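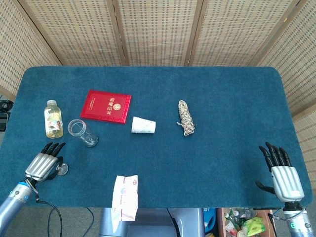 Letters, the whole year of them

3/1/26

I finished the letter project in November and have been putting off writing it up, mostly because I was tired of writing. A few people have asked how it went, so I'm going to get it down before I forget the details.

The plan was 52 letters in a year, one a week, by hand, mailed with a stamp. No postcards and no typed pages. I could write to the same person more than once, but not two weeks in a row. I made that rule because I knew that otherwise my aunt would get all of them.

I got to 52, although the last month was messy. I fell behind in the summer when we had the kitchen floor torn up, and I had to catch up in the fall, so for a while it was two letters a week. Those are the worst ones. I could tell while I was writing them that I was repeating myself. Three different people got the same paragraph on the kitchen floor, and two of them know each other.

Finding people to write to was harder than I expected. I started with a list of 20 names and felt pretty good about it. Then I went looking for mailing addresses and I had seven. I had phone numbers for everyone and email for most, but I didn't know where a lot of my friends lived anymore. I had been to one friend's house four times and could have driven there without thinking, and I still had to ask her the street number. When you text somebody to ask for their address, they want to know why, and then the letter isn't a surprise. I stopped worrying about that pretty early on.

Assunta Palumbo was the first person to write back. She taught me bookkeeping at the community college in Kerkdale, years ago, and we had exchanged Christmas cards since then and nothing else. I wrote her a page and a half. She sent back six pages, both sides, in blue ballpoint, most of it a complaint against the county's new drainage plan. I read it twice. I have no stake in drainage in Kerkdale, but she explained it well and I ended up agreeing with her. We went back and forth for the rest of the year. I wrote to her eight times, which is the most of anyone, even my aunt.

My aunt is the one everybody in the family calls Dada. She is my mother's older sister and the name comes from a cousin who couldn't say Adele. She doesn't write back. She calls, usually the day the letter comes, and reads it to me over the phone and stops to correct things. If I say it rained all weekend, she tells me it cleared up Sunday afternoon at her place, and she lives 2 miles from me. I used to find this annoying. By spring I was putting things in on purpose for her to argue with.

Benedikt Camenzind was my roommate for one year after school and I hadn't talked to him since he moved back to Switzerland. I found his address through his brother. International postage is more than I remembered, and the first letter took three weeks to get there. His answer took another three. That means that everything in it was old by the time it came, and I liked that more than I thought I would. He told me he was nervous over a job interview, and when I read it the interview had been over for a while. I had to write "I hope it went well" knowing he would read that a month and a half after the fact. (He didn't get it. He got a different one later that he says is better.)

He also sent me a pad of writing paper from Lüthi, a stationery shop near where he works. It's plain, a little off-white, with a light gray line that stops short of the margin. I'd been using printer paper with a lined sheet underneath it, and that was fine. The Lüthi paper is nicer, and I was so careful with it that I wrote worse letters on it. I would stop in the middle of a sentence to think whether it was worth the paper. I have most of the pad left and I think I'll use it for grocery lists until I get over it.

Some notes on pens, which I got asked about more than anything else. I began with a fountain pen, a Skondaretti that I bought secondhand at an estate sale. It writes a good line and it leaked in my coat pocket in the second week. I cleaned it, changed the cartridge and carried it in a plastic bag after that. I used it until spring and then switched to the same cheap gel pens I use at work. My handwriting is the same with either one. It's small and it leans back, and it gets bigger toward the end of a page when my hand is tired.

What did I write? Ordinary things, for the most part. What we were having for dinner, what I was reading, who had moved out down the street. I had an idea at the start that a letter ought to have something to say, and the early ones are stiff for that reason. There's one to my old manager that reads like a job application. Somewhere past the tenth letter I quit making notes ahead of time and just started with whatever I was looking at, or what I had done that day, and then kept going until I got to the bottom of the second page.

My average was two pages. The longest letter was to my brother, and I counted that one afterward: just over 2,000 words. It was after our father's surgery, and we had both been on the phone with doctors all week and had said very little to each other. I didn't keep a copy. He has it somewhere. He hasn't mentioned it, except to say that he got it.

I didn't keep copies of any of them, and I go back and forth on whether I should have. I kept a log on the inside cover of a spiral notebook with the name and the date mailed. That helped with the no-two-in-a-row rule and also with the post office, when one went missing. It came back to me five weeks later with a yellow sticker on it. I had left off the apartment number. I put it in a new envelope and sent it again with a note on the back explaining why it was so out of date.

Replies: a little under half of the people I wrote to sent something back on paper. Most of the others texted or called. Two never answered at all. One of those I ran into at the hardware store, and she thanked me for the letter right away and looked embarrassed, and I felt bad for having made her feel like she owed me one. I've tried to say in later letters that no answer is needed. My brother says that makes it sound like I'm expecting one.

It took more time than money. Writing was an hour, sometimes more, usually at the kitchen table after supper, or on the ironing board while the kitchen was out of use. An ironing board is a good height for writing standing up, but it wobbles.

I'm not doing another 52. I've written four so far this year, two of them to Assunta. The drainage plan goes up for a vote this spring and she has asked me to look over the letter she's sending to the paper. It's too long, and I need to find a way to tell her so. I also owe Benedikt an answer from before Christmas, and I'm out of international stamps.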